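Jobs > Travel & Outdoors > Guides

Seasonal Trail and Gorge Guides, Căpraru Valley 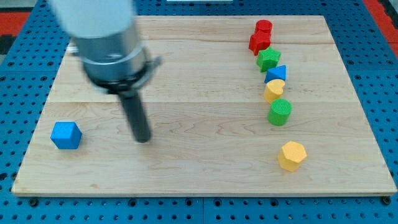
Pukimness Tours is hiring walking guides for the coming season in the Căpraru Valley. The work is based at the lower gate, where the gorge path begins, and covers the river walk, the two waterfalls and the climb to the Bedesus viewpoint at 1697 meters.

Guides lead groups of up to 12 visitors. The standard route takes four hours and includes 624 stone steps, most of them in the upper gorge. Full-day groups go on to Prarness village for lunch and return by shuttle bus.

You should have:
- clear spoken English and one other language
- a current first aid certificate
- good fitness and no trouble with heights
- at least one season of guiding or similar outdoor work

Knowledge of local plants and rock formations is useful. We give five days of paid training in May, including the history of the valley and what to do when the river is high.

Pay is per walk, with a higher rate for full-day groups. Shared rooms are available in Prarness. Boots are your own; jackets and radios are supplied. Guides work five days a week, weekends included.

To apply, send a resume and a short letter to Boonmee Tanasarn, guide manager, at the Pukimness office by 05/02/2019. Questions about housing go to Brock Cormier at the same office. Interviews are held at the lower gate or by phone.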